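# Shorter abstracts from December onward

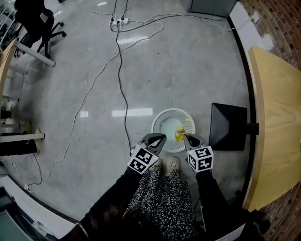

## What changes for authors

The abstract limit for the Trernholm working paper series drops from 2000 characters to 147 words. It covers all papers submitted after 9th April, including revised versions of older papers. Titles and keywords are not counted. Papers already accepted keep their abstracts until the December reissue, when they will be cut to the new length by their authors.

An abstract should state the question, the data or sources, the method and the main result, in that order. Background takes one sentence at most. Citations, footnotes and undefined abbreviations are removed at copyediting. If a result depends on a single assumption, name the assumption in the same sentence as the result.

## Checks before submission

- Write the abstract after the results section is final.
- Compare each figure with the table it comes from. Malte Ruppert found mismatches in 6 of the last 16 papers, most of them caused by late changes to rounding.
- Use the past tense for what was done and the present tense for what the paper claims.
- Paste the text into the Vudia form without line breaks. The form counts a hyphenated compound as one word.

The old Edeo template still carries the former limit in its header and should be deleted from shared folders. Dirk Tiedemann has the new one and will send it on request. Papers in two languages need an abstract in each, and the limit applies to each separately.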